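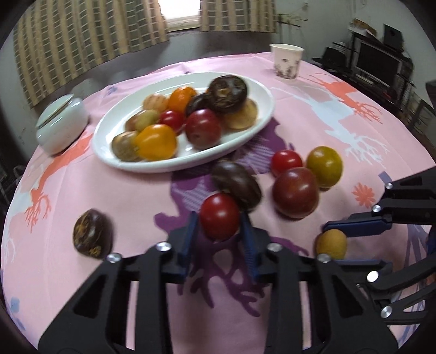

Tomatoes on a printed cloth with deer and branch motifs.

Preparing and Mounting a Small Embroidered Panel for Exhibition
Gratmont Textile Studio, Member Guidance Sheet 9

This guidance applies to hand-stitched panels submitted for the Gratmont summer display in July. It covers work on cotton, linen, or a light wool ground. Beaded work and panels with wire or wood attachments are covered in a separate sheet.

Members should read all the steps before starting. Allow two sessions for the work, as the panel must dry fully between blocking and lacing.

Materials
Acid-free mount board, cut to the finished size of the panel
Cotton batting, one layer, cut to the same size as the board
Strong buttonhole thread or linen thread
A curved needle and a fine straight needle
Rustproof pins with glass heads
A blocking board covered in clean, undyed cotton
Distilled water in a spray bottle
Washed calico for the backing

The studio shop stocks Kamix mount board and Ayele linen thread. Other brands are accepted if the board is marked acid-free throughout. Board with an acid-free face only will be returned.

Step 1. Check the work
Turn the panel over and trim loose thread ends to half an inch. Dark threads should not travel behind open areas of a pale ground, where they may show through under gallery lighting. Secure any long floats with a few small stitches in matching thread.

Test each strong color before wetting the panel. Press a damp white cloth against the back of the stitching for one minute. If any color transfers, do not block the work with water. Proceed directly to Step 3 and stretch the panel dry.

Step 2. Block the panel
Lay the panel face up on the blocking board. Pin the center of each side first, then work outward to the corners, keeping the weave straight. Place pins outside the finished area. Mist the fabric lightly until it is evenly damp and leave it flat, away from direct heat, until dry.

Raised stitches such as French knots and padded satin stitch should not be ironed from the front. If a crease remains in the ground fabric, place the panel face down on a thick towel and use a warm iron through a cloth.

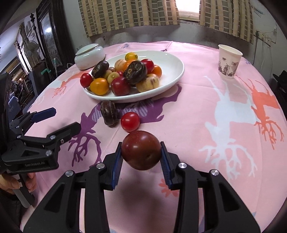 Plum-like fruit, deep maroon, over a pink tablecloth.

Step 3. Lace the panel over the board
Place the batting on the board and center the panel over it. A margin of at least two inches of fabric is needed on every side. Push pins through the fabric into the edge of the board, again working from the center of each side.

Turn the board face down on a clean surface. Using a long length of thread, lace from top to bottom in a zigzag, with stitches 9 millimeters apart. Tighten the lacing gradually from the middle and fasten off. Fold the corners neatly, then lace from side to side in the same way. Check the front often. The design should sit square to the edges, with no ripples along the sides.

Step 4. Attach the backing
Cut the calico one inch larger than the board in both directions. Fold the edges under, pin the calico in place, and slip stitch it to the fabric at the sides using the curved needle. Remove all pins and count them back into the box.

Step 5. Label and submit
Sew the entry label to the lower left corner of the backing. Adhesive labels are not permitted. The label must show the title, the year of completion, the main materials, and the member number. Panels must not weigh more than 400 grams when mounted.

Members may submit up to 4 panels. Wrap each one in acid-free tissue and deliver it flat to the Gremeck Room between 10 a.m. and 3 p.m. Quote reference 2353 on the outer packaging and on the entry form.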